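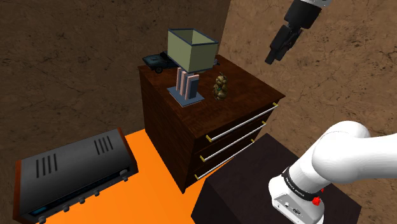 Studell has made running shoes for a long time, but its reputation among collectors rests on one model. The Findness, a low-cut court shoe with a stitched toe and a gum sole, returns to stores in December in four colorways, and retailers expect the first delivery to sell through before the holidays.

The new version keeps the shape of the original. The upper is full-grain leather on three of the pairs and brushed suede on the fourth, a deep olive that the company has not offered before. The tongue is thinner than on the last reissue, a change that many owners had requested, and the heel tab once again carries the embroidered mark that was dropped for cost. Each pair ships with flat cotton laces and a second set in waxed cord.

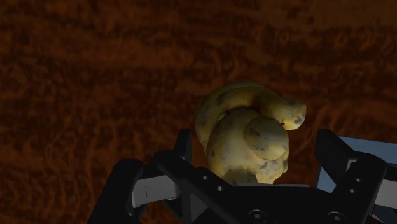

Pricing has been set at $113 for leather and $91 for suede. The lower figure will surprise longtime buyers, who are used to paying more for the softer material. Studell attributes the difference to a new supplier and to a simpler lining. The suede pair has no padding at the ankle and runs slightly large, so shoppers between sizes should try the smaller one first.

A limited edition will follow through Urrego, the boutique chain that has worked with the company on two earlier projects. Only 200 pairs will be made, each numbered on the inside of the tongue, at a price of $199. The design pairs a cream upper with a dark brown outsole and leaves the side panel free of any logo. Urrego will sell the shoe by drawing, with entries accepted in person until six in the evening on the day before release. Online entries will not be taken.
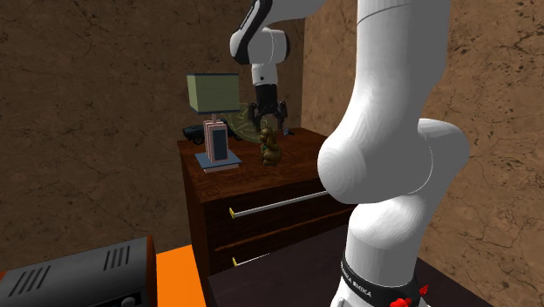 The decision to hold the drawing in stores reflects a wider shift in the trade. Resale prices for reissued court shoes have softened over the past year, and several chains have moved away from timed online sales, which rewarded fast software more than loyal customers. Jollelora, a smaller label with a similar audience, adopted in-store entry last spring and has since extended it to its full line of outerwear.

For everyday wear, the black leather pair remains the most practical choice. It is plain enough for most offices – the sole is the only part in a contrasting color – and it sits well under a straight trouser with little or no break. The suede is better kept for dry weather, and a protective spray should be applied before the first wear and again each season.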